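News from the bench: two arms and a stool

Since the last newsletter went out I've had a few of you stop me by the kettle to ask how the two-armed build is coming along, so I promised I'd write something down. The short version is that both arms move, both grippers close, and I've got a blister from the hex keys!

We're still in the back bay at Clovdale, the one with the tiled floor. Tibor Pintér did most of the wiring over January and I did most of the swearing at it. The arms talk to one controller now (it used to be two, and they disagreed constantly) and we've settled on furniture as our practice material. Small stuff first, then a flat-pack stool, which is as far as my ambition goes this side of summer.
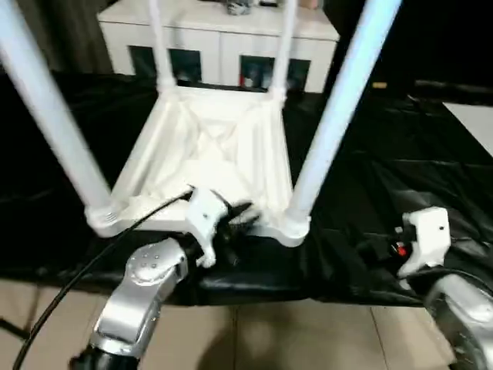
I'd been nagging Tibor for weeks to slow everything down, and he finally gave in and set the top speed to 20 per cent. What a difference! At full speed the wrists overshoot and then hunt about for a moment before they settle, and you can hear the gearboxes grumbling while they do it. At 20 you can drink half a cup of tea while an arm goes from one side to the other, but it gets where you asked it to go and I can keep my hand near the stop button without feeling sick.

The other big job was calibration. Hinata Minami wrote us a little routine that touches each gripper to 11 points and works out how far off we are, and the first time we ran it the left arm was so far out that she thought she'd typed something in wrong. She hadn't. I had put a spacer on back to front. It's on the right way round now, and Brayan Villca has very kindly drawn an arrow on it for me. 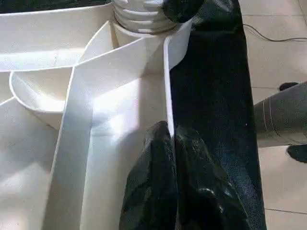

Finger grip has taken up more evenings than anything else on the list. Bare printed fingers skate about on smooth plastic, so I've tried bicycle inner tube, that spongy drawer liner, and a sheet of something Brayan found in a box marked Flisetti that smelt of fish. The crinkly black covering on the fingers is the best so far, though I'd like it to lie flatter, as all those folds make it hard to judge where the tip ends when you're lining up on a thin edge. If anybody has experience of sticking stretchy material round a small curved thing, please come and find me. I'll bring biscuits.

Next up is getting the arms to work together properly, one holding while the other fits a part. We're nowhere near that yet. We also need a better way of looking after the cables, and I'd love to borrow a decent crimping tool for up to 2 weeks if yours is sitting in a drawer.

We're usually in from seven in the evening. Knock loudly, the compressor's normally on.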